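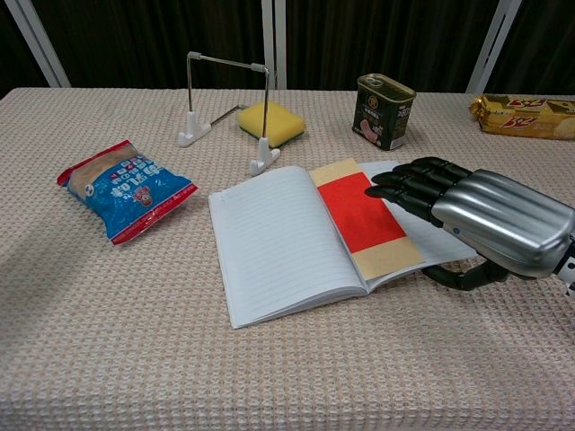 Kitchen and dining table check, winter let
Property: Stirkent, upper flat
Done by: Lok-yiu Yuen
Wed 3 January
Copy to Po-yen Poon, Wen-hsiung Lam

OK = fine, ATT = needs attention, N/A = not there or not looked at

1. TABLE AND CLOTH
Table steady, no rocking: OK
Cloth lies flat, no trip edge at floor: OK. Beige waffle one back on. Keep it.
Cloth clean: ATT. Faint ring at window end, won't shift with a sponge. Hot wash before next guests.
Cloth clear of heater: OK, pulled it back a bit
Chairs: ATT. One has a loose back rail. Taken out to the landing, label on it. Do NOT put back till glued.

2. THINGS LEFT ON TABLE
Food off the table when finished: ATT. Food and household stuff still sharing the one cloth. Needs splitting, food to the cupboard, rest to the drawer. Said this in May as well.
Notebook: OK. Ruled, fine for the log. Leave it open on the table so people use it. Old log book was full, Chia-jung has it.
Paper strip, tan with the red middle: keep with the notebook, it does as a marker. Not to go in the recycling again pls.
Scissors and knives put away: OK
Matches or lighter: N/A, asked Cayetano, he says none kept up here now

3. FOOD STORAGE
Dates on tins and packets: ATT. 2 packets of rice out of date, binned.
Opened packets clipped: OK mostly. Flour wasn't. Is now.
Cleaning stuff kept away from food: OK, under sink, catch works
Fridge temp: OK
Fridge door seal: ATT. Split at bottom corner, still closes. Wipe and watch it.
Signs of mice: none. Checked behind the kickboard too.

4. ELECTRICS AND HEAT
Kettle lead: OK
Toaster crumb tray: ATT. Full. Emptied it.
Extension lead not under cloth or rug: OK
Heater guard: OK
Meter reading: 1,378
Smoke alarm, hall: OK, tested
Smoke alarm, kitchen: ATT. Chirping. Battery ordered from Grandudari, will fit when it comes. Chia-jung to chase if nothing by the weekend.
Fire blanket: OK, on hook, pull tabs reachable

5. FLOOR AND WAY OUT
Floor dry by sink: OK
Mat edges: ATT, curling. Tape or chuck.
Way to back door clear: OK once the boxes were moved. They keep comming back. Wen-hsiung, are these yours?
Back door key on hook: OK

COMMENTS
Short on time, didn't do the top cupboards. Will do with the bedrooms.
Po-yen asked if we could have a wipe-clean cloth instead. Don't mind either way but the waffle one doesn't slide, the old plastic one did.
Mug count wrong on the inventry, says 26, more than that in there. Someone correct the sheet.
Chair and alarm battery first. Rest can wait for the next visit.

L. Yuen

Reply, C. Esteban: glue in for the chair, doing it tonight. Boxes are mine, sorry.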